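3. What People Keep by the Stove

3.1 How I got into the kitchens

I should say up front that I didn't set out to study kitchens. My plan was to write about moving house, and what people throw away when they do it, and I had a nice tidy interview guide with 27 questions on it. Then I sat down with my first household in Bolville and the woman who had agreed to talk to me spent most of the afternoon on a single drawer. She had moved it whole. She had taken the drawer out of the old kitchen, wrapped it in a bath towel, driven it across town on the passenger seat and tipped it into a drawer in the new kitchen, and the two drawers weren't even the same width (she was still annoyed about that). I got through four of my questions. When I typed up my notes that night, the drawer was all I wanted to write about.

So the guide went in the recycling and I started over. What follows comes from 30 households, split between Bolville, which is a mill town that has mostly stopped being a mill town, and Sutelholm, which is smaller and farther out and has one grocery store. I visited every household twice. The first visit was a sit-down talk, and the second was a cooking visit, where I asked people to make whatever they'd be making anyway and let me stand in the way. I did most of the cooking visits in August, when it was far too hot for anyone to want an oven on, and I'm sure that shaped what I saw. There was a lot of potato salad.

My question was a plain one. Which utensils live within arm's reach of where people cook, which ones live farther off, and how did they get there? I call the first group the near set and the second the far set. Holmgren, whose work on tool sheds I leaned on heavily, uses "active" and "resting," but I found that people bristled when I told them their fish kettle was resting. "Near" and "far" didn't bother anyone.

3.2 The near set is old

I expected the near set to be made up of the best things people owned. If you had a good knife and a bad knife, surely the good knife would be the one you could grab! That is how kitchen planning books talk about it, anyway, with their zones and their work triangles, and it's how Lundgren models it in her chapter on household storage, where frequency of use and quality of tool go up together.

In my households it went another way. The things closest to the stove were the oldest things in the kitchen, and often the shabbiest. Wooden spoons with one flat side worn into them from years of scraping the same pot. A spatula with a melted corner. One man in Sutelholm had a peeler held together with electrical tape, and when his daughter gave him a new one he thanked her, used it once in front of her, and put it in a cabinet over the refrigerator where he needs a stool to reach it. He told me this with real tenderness, I want to add. He loves the peeler. He just doesn't peel with it.

I asked him why the taped one stayed and he said, "It knows potatoes." I've turned that over a lot. Granström would call it skill living partly in the tool and partly in the hand, and I think he'd be right, but there's something more ordinary going on as well. The near set fills up early. People put their things down in the first week after a move, when they're tired and hungry and unpacking whatever box is on top, and then they learn to cook around where the things landed. Everything that comes later has to fight for a spot, and mostly it loses.

You can see this best in the households that had moved lately. I had a handful of those, and in each one the first box was still legible in the layout, if you knew to ask. "Oh, that's there because it came out with the coffee maker" was something I heard in slightly different words over and over. A couple in Bolville kept a rolling pin upright in a vase next to the burners. Neither of them bakes. It had come out of the box with the vase, already in the vase, and there it stayed.

3.3 Crocks, jars, and the one big container

A word about containers, which I underrated badly at the start. My first coding sheet had utensils down one side and places down the other, with "crock" as one of the places. By the fifth household I had to tear it up. A crock isn't a place like a drawer is a place. It moves. It gets carried to the table, it gets shoved back when the cutting board comes out, it gets picked up and wiped under when company's coming. People argued about crocks much more than they argued about drawers, and I think that's why: a drawer is settled, but a crock is always a bit in somebody's way.

Nearly everybody had one container that had gotten too full. I came to look forward to it. You'd reach in for a whisk and three other things would come up with it, hooked together by their handles, and whoever was cooking would say some version of "I really need to go through that." In the second round of visits I asked people, very gently, if they'd like to go through it now, with me there. Most said yes. We'd tip it out on the table and sort.

The sorting sessions gave me my best material and also my worst tape, because you can't hear a thing over the clatter. (If you try this yourself, put a dish towel down first. I learned that from Ylva Westerberg, who read an early draft and asked why half my quotations trailed off.) What struck me was how few things got thrown out. People would pick up a lemon zester, tell me they hadn't used it in years, tell me who had given it to them, and put it back. The telling seemed to be enough. Once the thing had been handled and talked about, it had earned its spot again for another while. Bodnár found much the same with garage shelving, though his people were a lot grumpier about it.

There was one exception, and it's a funny one. Duplicates went without a second thought. Two can openers on the table together and somebody would laugh and drop one in the giveaway bag right off. As long as the two can openers had been at different depths in the same jar, they'd lived together for years with no trouble. Put them side by side and one of them was suddenly a bit ridiculous. I don't have a theory of this that I'm happy with. My best guess is that people keep a kind of running story about each thing, and two things that do the same job have to share a story, and there isn't enough to go around.

3.4 Who decides

In shared kitchens the near set belonged, in practice, to whoever cooked on weeknights. It didn't matter who did the fancy cooking. In one Sutelholm household the husband made elaborate dinners for guests, with a mandoline and a sugar thermometer and a set of Sundqvist pans he was very proud of, and every bit of that gear lived in the hallway closet. His wife made the everyday suppers, and the counter was hers. Neither of them had ever talked about it. When I pointed it out they both looked at the counter, and then at each other, and there was a bit of a silence, and I drank my coffee.

Children made their own small near sets lower down. A plastic cup, a particular bowl, the spoon. I only counted these if an adult brought them up, which I now regret, and I'd do it differently another time. The kids' things moved around far more than the adults' things did, and they were defended much more fiercely.

Roommates were the hard case. I had only a few households of unrelated adults, all of them in Bolville, and there the near set hardly held together at all. Everyone had a shelf. Things were labeled with masking tape. The one object that really was shared in each of those kitchens was something that had been there when they all moved in, left behind by people they'd never met: a colander in one, a big dented soup pot in another. Nobody owned it, so everybody could use it. I find that rather lovely, and I also find it awkward for my argument, which has been leaning on the first box all this time. In these kitchens the thing that stayed closest had never been in anyone's box.

3.5 Where this leaves the far set

I've said very little about the far set so far, and that's partly because my households did too. Ask about the fish kettle and you get a sentence. Ask about the taped peeler and you get twenty minutes. But there's one pattern I want to flag before I get to the Ternudano comparison in the next section. Far-set things were much more likely to be described by what they were for, and near-set things by what they had been through. The far set was the turkey baster, the waffle iron, the cherry pitter. The near set was the spoon from the old apartment, the ladle that fell behind the radiator, the knife we took camping that time.

That difference turned up in the cooking visits as well as in the talk, and it was there that I started to trust it. Someone reaching for a far-set tool would say its name out loud, quite often, while opening the cabinet, like calling a cat. For the near set they just put out a hand, still talking to me, and the thing was in it.

Figure 3. Utensils and containers together on a wooden tabletop.

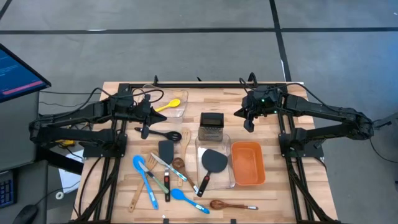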